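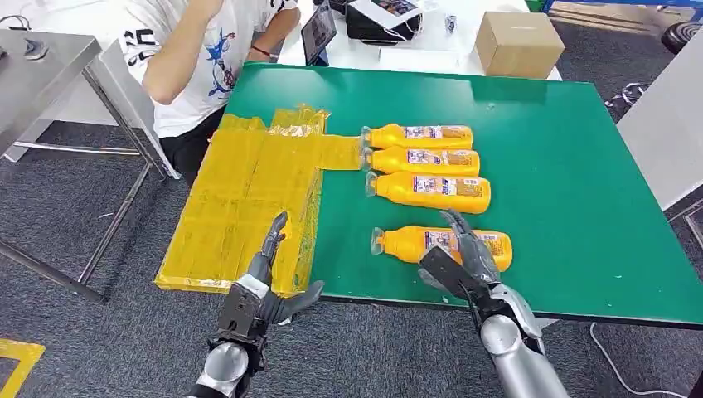 Damilola Omoregie wrote in to say vinegar does nothing for the gummy stuff old tape leaves behind, and could I please stop recommending it. Fair enough! I tried her way on a shelf in the garage – a dab of cooking oil, left on for 35 minutes, then dish soap and a warm rag – and I'm converted. Peel the tape back slowly and low, almost flat against itself, and you'll have less gunk to deal with anyway. Go easy on bare wood, though (oil stains, ask me how I know). I still use vinegar on the kettle.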